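Zdeňka Skála has directed 3 films and says she likes one of them. It isn't *Jumstead*, the courtroom drama opening in December, though she concedes that the sandwiches were good.

"Everyone asks if I did research," she says. "I sat in a public gallery for 10 days. Mostly people looked for a missing form."

The form made it into the script. So did the judge's cough, which Branislav Kadlec, who plays him, took rather seriously. "He sent me recordings," she says. "There were 27 coughs. I picked the fifth and he sulked."
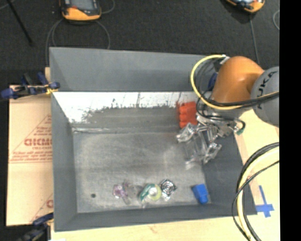 ## On the big speech

There isn't one, or not where you'd expect it. Kadlec's judge gets the longest stretch of talking, and it's on the subject of parking.

"The producers wanted tears," Skála says. "I offered them a shorter film – they took that instead." The first cut ran to over 5 hours. She still has it at home and has threatened to show it to relatives.

Does she go to other people's legal dramas? "I do, and I object all the way through. My sister won't sit next to me any more."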